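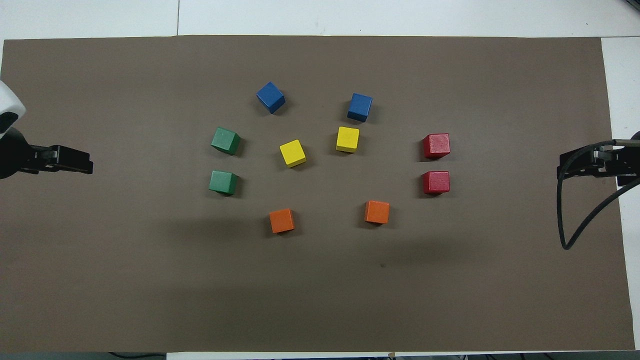

4. Connection fees and evening demand

4.1 Sites and data

The analysis uses meter records from three village mini-grids, at Bepari, Akham and Zonov. All of them run on small hydropower plants and are operated under the same concession. Together they served 904 household connections when the records were exported on August 7, 2024. Shops, mills and the two clinics are billed under a separate tariff and were left out of the household sample.

Each connection has a prepaid meter that reports hourly consumption and every purchase of credit. The meters were supplied under the Hiltdale program, which also set the original connection fee. Hours in which a meter did not report were treated as missing and were not filled in. Meters that went silent for a full billing month were dropped for that month only – most of them came back after the vendor replaced the radio unit.

The plant at Akham was out of service for part of January while the intake screen was repaired. We exclude that month for Akham and keep it for the other sites. Results that include it are close to those reported here, apart from a lower average for evening use.

4.2 Effect of paying the fee in installments

Under the original terms a household paid the whole connection fee before the line was run to the house. The operator later allowed new customers to spread the fee over their credit purchases, with a fixed share taken from each top-up. The change came to Bepari first, then Zonov, then Akham. We use the difference in timing to compare households that joined under the two sets of terms.

Households that paid in installments used less electricity in their first months than those that paid in full. The gap was largest between sunset and the time the plants reduce output for the night. It narrowed as the fee was paid down, and almost 23 percent of the initial gap remained once the last installment had been collected. We read this mainly as an income effect. Families who could not raise the full fee also owned fewer appliances at the start, and a refrigerator or a television was usually bought only after the fee had been cleared.

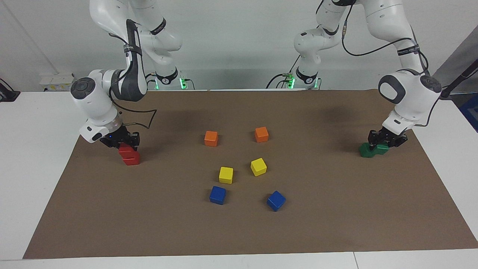
Figure 3. Two robot arms holding colored blocks over a sheet of brown paper.

The purchase records point the same way. Installment customers bought credit more often and in smaller amounts, and they were more likely to let the balance run out before topping up again. Some of what looks like low demand is therefore time spent disconnected. When we count only the hours in which a household had credit, the difference between the groups is smaller at every site, and at Zonov it cannot be told apart from zero.

4.3 Limits of the comparison

Customers chose when to connect, and those who waited may differ from early customers in ways the meters do not record. Distance from the main line is one such difference. Later connections at Bepari are mostly on the far side of the river, where voltage drops in the evening and people may hold back from using heavier loads. We include distance in the regressions, but it is measured along the road and not along the wire.

The tariff did not change during the study period. We cannot say how installment customers would respond to a higher unit price, or whether the same terms would work on a grid with less spare capacity in the dry season.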